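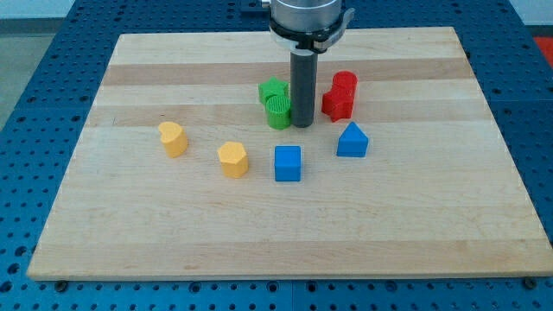
Green star, green cylinder, maple board.

January 25, 2022

Print | E-mail

My cousin Vija Petrauskas swears by the Plevodon sleep app. It costs $53 a year and gives you a score every morning. I gave it 2 weeks.

The first night I slept like a log and got a bad score. The third night I lay awake until four, worrying about the furnace, and it told me I was "well restored." Vija says it needs time to learn me. Maybe – but learn what, from a phone lying on a nightstand?

The site brags about 900 five-star reviews. I read a few dozen and half sounded like the same person. I've asked for my money back and will post whatever they answer. So far I've had a coupon.

Print | E-mail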